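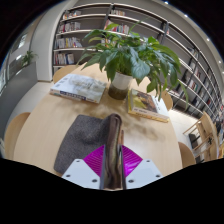

So how do you get to Rondmont without a car? You take the slow train to Achterberg, change to the valley bus in front of the station, and ride it to the very last stop.

I'm writing that down first because I will want it again. We are so coming back!

2024-06-23, Rondmont, late, windows open

What a day. Homa and I were up before the bakery opened, which tells you how excited we were (neither of us is a morning person at home). The train from Achterberg runs right along the river for most of the way, and I had my forehead on the glass like a six-year-old. There was mist on the water, then a heron, then a whole field of poppies so red that Homa grabbed my sleeve and we both missed the castle on the other side. We'll get the castle on the way back.

The bus was two euros. Exact change only, and the driver meant it.

Rondmont is tiny and steep and I love it. Every street is really a staircase. We left our bags with Armelle Fleury at the guesthouse, and she drew us a map on the back of a receipt: church, viewpoint, cheese shop, and a big X where we should NOT eat lunch. We followed it to the letter. The climb to the viewpoint is 200 meters up and my legs felt every one, but oh, the top! You can see the whole valley bend around, with the vineyards in stripes and the train line like a bit of thread. We sat on the wall and ate apricots and hardly talked for an hour.

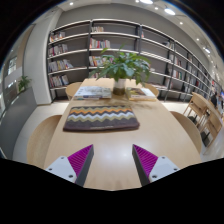
*Long table, bookshelves behind.*

Lunch was at Oltura, down by the little bridge. I had the trout and Homa had a potato thing with so much cheese on it that she had to lie down in the grass afterward. We met a pair of hikers there, Omid Rashti and his cousin, on day four of the ridge trail with enormous packs. They told us the Sunday market packs up at three, so we ran for it (downhill, thank goodness) and got there in time for honey, a jar of plum jam and a straw hat I didn't need. It's a great hat.

Evening: church bells, swifts everywhere, a swim in the cold pool under the mill. Homa went straight in. I took ages and screamed. I'd do it again right now if it weren't dark.

Things to remember:

- Mail Saqib his postcard, the one with the goat
- Ask Armelle what was in that soup
- Bus back leaves at 37 past the hour, stand on the church side
- Send Ardalan the name of the trail, he'll want to walk it in January with snow on it

Tomorrow the gorge if the weather holds. Homa is already asleep with the guidebook on her face and I've still got sand in my shoes from somewhere, no idea where, there wasn't a beach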